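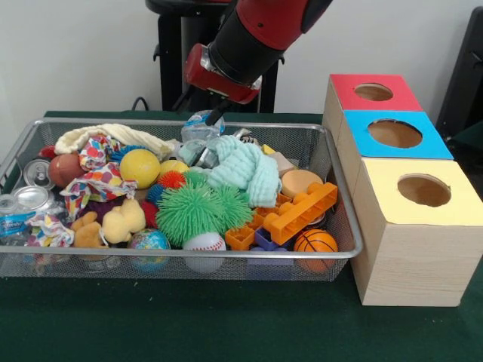 Figure 3. Mixed basket with rigid, soft and transparent objects, and the three target boxes (red, blue and yellow top).

4. Grasp selection in the mixed basket

4.1 Problem setting

The planner described in Section 3 assumes that every candidate object has a closed outline and a usable depth surface. In the mixed basket this assumption is often violated. A knitted cloth has no fixed outline, a clear bottle returns almost no depth, and a rubber ball with long spines returns depth which changes with a small change of the viewing angle. In Fig. 3 all these cases are present in one basket, and they touch each other. The gripper fingers point to the region of the clear bottle near the back, and crumpled silver material lies directly under them. For the perception module both are difficult, and they are difficult for different reasons: the bottle is mostly missing from the depth map, while the silver material produces many false points.

We therefore changed the order of the steps. In the earlier version of our software, Gebru (the perception module) first produced a full segmentation of the basket, and Jivum (the planner) selected a grasp from the resulting list of objects. In the present version Jivum starts from grasp candidates which are computed without any object labels. Gebru is then asked only about the local area around each of the best candidates. The full segmentation is still computed, but it runs in a separate process and its result is used when it is ready. The arm does not wait for it.

4.2 Grasp candidates without labels

The candidates are sampled on the depth map of the basket interior. The wire mesh must be removed first, otherwise the sampler places many candidates on the wall of the basket, where two thin parallel wires look like a very good object for a parallel grasp. We fit the rim once at the start of each session and we project it down to the table plane. All points outside this volume are discarded, together with a narrow band on the inside of the mesh. The band has a cost. Objects which lean directly on the wall, such as the cans at the left side of the basket in Fig. 3, lose a part of their surface, and their grasp quality is underestimated. We accepted this cost because a finger caught in the mesh stops the whole session and requires a person to release it by hand.

Each candidate receives a score from four terms: contact geometry, free space for the fingers, height in the pile, and an uncertainty term. The first three are standard. The uncertainty term is the fraction of missing or unstable depth pixels under the finger pads, computed over the last few depth maps. In our first design this term was a penalty. The effect was that transparent objects were never selected as long as anything else remained in the basket, and at the end of the session the arm had only bottles left, frequently lying in a bad position against the mesh. In the present design the uncertainty term does not decrease the score. It decides which approach is used.

4.3 Two approaches

With the direct approach the arm moves to the pre-grasp pose, descends to the computed depth and closes the fingers. With the guarded approach the arm moves to the same pre-grasp pose, but the descent is slower and is ended by contact, which is estimated from the joint torques. After contact the fingers are raised slightly and closed. The guarded approach is used when the uncertainty term is above a threshold, and also when Gebru labels the local area as cloth.

The reason for the second rule needs a comment. The depth of a cloth is normally measured very well, so the uncertainty term is low. The difficulty is under the surface. A cloth which is heaped in folds, like the mint-green one in Fig. 3, can cover a rigid object or can cover only air, and the depth map is the same in both cases. A direct descent with a fixed depth will then either press on the hidden object or close above the fabric. With contact detection the first problem is removed. The second problem remains in part, and we discuss it in Section 4.6.

Soft rubber spines are a special case. They bend before the torque estimate shows any contact, so the guarded descent ends too late, when the palm is already low between the neighboring objects. For this class we use the direct approach with the depth of the ball center, taken from a sphere which is fitted to the lowest stable points. The fit fails for the large toys whose spines are long in comparison with the body. In this case the planner takes the median depth of the area, and we do not have a better solution at present.

4.4 Local queries and time budget

The local query sends a small crop around the candidate to Gebru and receives a class label and a mask. The label is used for two purposes, the choice of approach and the choice of target box. In the experiments of this section the red box was assigned to rigid objects, the blue box to soft objects and the yellow box to building bricks and other small parts. The assignment is stored in a plain text file and can be changed between sessions without compiling the software again.

The planner has a budget of 900 ms from the arrival of a new depth map to the start of the arm motion. Sampling and scoring take a nearly constant part of this budget. The remaining time is spent on local queries, in the order of the score, until the budget is used or a candidate is accepted. If no candidate is accepted in time, the arm stays at the waiting pose and the cycle is repeated with a fresh depth map. We considered executing the best unverified candidate instead, but in early tests this led to placing objects in the wrong box, and an object in the wrong box is more expensive for us than a lost cycle.

A practical difficulty was found with repeated patterns. When two pieces of the same printed fabric are in the basket, and one of them lies partly under other objects, the mask of the local query sometimes contains both pieces. The grasp itself is usually not affected, but the planner then marks both areas as used and removes them from the candidate list until the next full segmentation. We corrected this by limiting the mask to pixels which are connected in depth with the contact points. Similar confusion occurs between bricks of the same color which lie one over another - here the depth step is so small that our correction does not help.

4.5 Experiment

The experiment was performed in the Daleline laboratory with the Stedside object set, version 2021-03-15. The arm, the gripper and the table were the same as in Section 3. The set was placed in the basket by hand, without a prescribed arrangement, and the basket was mixed again before each session. We ran 21 sessions and recorded 191 grasp attempts with complete logs. Attempts in which the depth stream was interrupted are excluded. The baseline is the earlier version of the software, with segmentation first and with the direct approach only, run on the same object set.

The change of order had the clearest effect on the waiting time between picks. In the baseline the arm waited for the segmentation in every cycle, and with a full basket this waiting was longer than the motion. In the present version the waiting is limited by the budget, and it is noticeable only near the end of a session, when few candidates remain and most of them are rejected.

For rigid objects with a good surface, such as the baseball and the smooth balls, we did not observe a difference between the two versions. For transparent objects the guarded approach was better than the baseline in every session in which both could be compared. For cloth the improvement was smaller than we expected. The plush toys were grasped reliably by both versions, although in the baseline they were sometimes labeled as cloth when they lay on their side and the limbs were not visible.

4.6 Failure cases

We examined the logs of all failed attempts. Ruwan Kanagaratnam labeled them a second time without access to the first labels, and the differences were resolved by discussion.

The most frequent failure was a double pick. The fingers close on the intended object and also on the edge of a cloth which lies next to it, and both are lifted. The planner has no model of this event, because the free space term treats a thin fold of fabric as free. The second failure is an empty grasp on loose fabric, as explained in Section 4.3. A small additional descent after contact reduces it, but the same motion increases the force on a hidden rigid object, so the value must be a compromise and we selected it by trial.

The third failure concerns placing. The holes in the box tops are circular, and an object which is held far from its center can touch the border of the hole during release. For balls this is harmless in most cases. For a bottle, which should enter with its long axis vertical, it is a frequent problem, and the present planner does not consider the placing pose when it scores a grasp. An extension of the score with a placing term is described in Section 5.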